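About Grovine

Grovine tests drinking water and well water for households, small farms and rental property owners. The laboratory was set up by Mariama Darko, an analytical chemist, after nine years in the water department of a larger firm, McAlister. She started with one ion chromatograph and a leased unit behind a tire shop. The company now occupies the whole of that building.

What we test

The standard well panel covers total coliform, E. coli, nitrate, nitrite, pH, hardness, iron, manganese, chloride, sulfate and total dissolved solids. Lead, copper, arsenic and uranium are run on a separate metals panel, which needs its own bottle because the sample is preserved with nitric acid. The full list stands at 27 parameters. We do not test for radon in air, and we do not test pool water.

Metals are measured by ICP-MS. Anions are measured by ion chromatography. Coliform bacteria are measured by an enzyme substrate method with a 24-hour incubation. Reporting limits are printed next to every result. A value below the limit is reported as "less than" the limit and never as zero.

How samples reach us

Kits are mailed out in a flat carton with bottles, a cold pack, a chain-of-custody form and a prepaid return label. Bacteria bottles must arrive within 30 hours of collection. Samples that arrive later are rejected for bacteria and accepted for everything else if the customer agrees in writing. The drop-off window opens at 8:00 a.m. and closes at 3:30 p.m.

Sample tracking runs on Pandach, a database written in-house by Huia Pirihi, our data manager. Each bottle gets its own number at login, and the number follows it through preparation, analysis, review and disposal. Pandach replaced a set of shared spreadsheets that had grown to 600 columns and could no longer be sorted without errors.

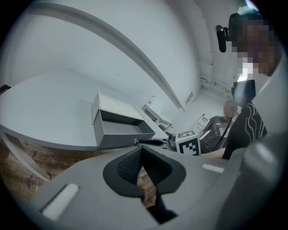
How long does it take to get results?
Most reports go out four business days after the sample is logged in. Metals can take two days longer if the sample is cloudy and has to be digested first.

Quality control

Every batch includes a method blank, a laboratory control sample, a duplicate and a matrix spike. If the control sample falls outside its limits, the batch is rerun. If there is not enough water left for a rerun, the result is released with a qualifier code, and the code is explained on the last page of the report.

Proficiency samples are purchased from an outside supplier and analyzed twice a year, in May and November. Scores are available on request.

Flulludik

Flulludik is our program for shared wells. Up to 12 homes on one well can split the cost of an annual metals panel and a quarterly bacteria test, with one report sent to each address. Enrollment is open all year. A signed form is needed from the owner of the parcel on which the wellhead stands.

Contact

Office and sample receiving are at 907 Tannery Road, rear entrance. Questions about a report should include the bottle number printed at the top right of page one.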